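Friday, January

In at 07:40. Heating on in the main hall, off upstairs. Kaja Petrauskas had already put the session sheets out, so I read through yesterday's figures while the kettle boiled. 704 usable recordings for the week by close of play, against a plan of 608. Hustholm will be pleased. They will then raise the plan, as they did with the last one.

The morning was sink work. Operators wear the white shirt and use the hand-held grippers for everything, including picking up the sponge, which is the part most of the new people find hard. The jaws have to close on the sponge squarely or it turns as soon as it touches the basin. My own rate was poor until about ten and acceptable after that. I have stopped trying to rotate my wrist as I would at home. It is quicker to bring the elbow across and leave the wrist alone. 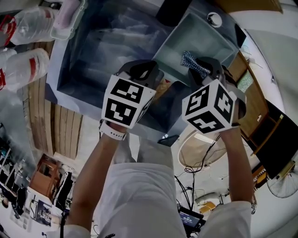

Sink station, sponge in the right gripper, over the small basin.

Noted for the weekly return: the strain is in the forearm and at the base of the thumb. Washing up by hand never gave me that. Kaja wants a change of task every 45 minutes and has asked Plullov to write it into the schedule. Plullov's planner allots tasks by what the data is short of, with no account of who has been doing what. Last week it gave me sinks for a whole afternoon. She overrode it by hand and was sent an automatic query asking why.

Lunch at 12:30. Talk at the table was of the Sament contract. Sament run the canteen kitchens where the finished machines are supposed to go, and two of our people came from there. They know the dishwashing crew by first name. One of them said the crew have been told that the machines will take the night shift only, which is the shift they can't fill. The other thought the night shift would be the start of it. I had no view that I could support. We are paid by the hour and they are paid by the hour, and the work we record is the work they do. I wrote that down at the time so as to have it right.

Afternoon on small objects. These are slower. The gripper has to hold the piece upright without crushing it, and with thin plastic the fingers give very little warning before it starts to fold. The ribbed teal piece is the one I asked to have added to the list. It is awkward to grip in a way the smooth blocks are not, and I would sooner the awkward things were recorded now than found out in somebody's kitchen.
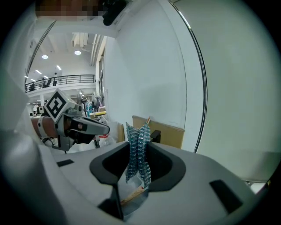
Ribbed plastic piece held upright between the fingers, second gripper to the left.

Rejected recordings today: 3, all mine, all before ten. The checking was done by two people last year and is now done by software, with Kaja looking at what it throws out. It is fair on the whole. It does reject any pause longer than a few seconds, so people have stopped pausing to think, and I believe the recordings are worse for it. Raised this with Priedītis at the four o'clock call. He asked for it in writing, with figures. I will need to log pauses for a week, on paper.

He also confirmed that the two former checkers are staying on as operators at the same rate. One is content with that. The other has applied elsewhere.

Left at 17:20. Thumb stiff on the stairs. To do: pause log, new gloves, ask Kaja whether the stool at the sink can be swapped for a higher one.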